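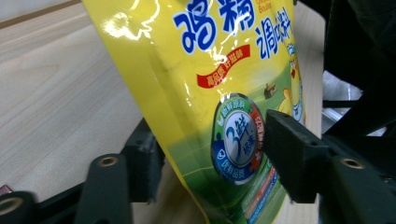

Fig. 18. Chicken bouillon seasoning in its pouch, over a wooden tabletop.

Section 2: Setting up your Tavwood pantry labeller

Now for the fun part! Once your labeller is charged and the roll is in, you can start turning a jumbled cupboard into one where you can find the cumin in the dark. Set aside an afternoon for your first go, put the kettle on and enjoy it.

Loading your food list

1. Slide the switch on the left side to ON. The light blinks green, then stays steady.
2. Press MENU, then choose Lists. The Kekero starter list is already stored and holds 392 everyday foods, from allspice to yeast.
3. Scroll to the food you want and press OK. If it isn't there, choose Add New and type it in (up to 18 letters, spaces included).
4. Press DATE to add a use-by month. Copy it from the packet before you tip anything into a jar.
5. Press PRINT and wait for the click before you pull the label free.

Note: Lists made on the older Vultgate model will load too. Plug in the cable, choose Bring Across and leave both machines switched on until the screen says Done.

Sticking labels on

6. Wipe the jar or tin with a dry cloth.
7. Peel the backing from one corner and press the label down from the middle outwards – this gets rid of bubbles beautifully.
8. Leave it overnight before washing.

Caution: Do not feed a label back through the slot. The sticky side will catch on the roller, and clearing it means taking off the back plate (see page 269).

Caution: Keep the labeller away from the hob and out of steam.

Foods with names in other scripts

This is our favourite new feature! The Boonchu letter pack lets you print Thai, Chinese, Japanese and Korean names, with the English underneath in smaller type if you like. Choose Letters, then Two Lines, and type each name in turn. Long names shrink to fit, so try the wide roll for those.

Guide updated September 2019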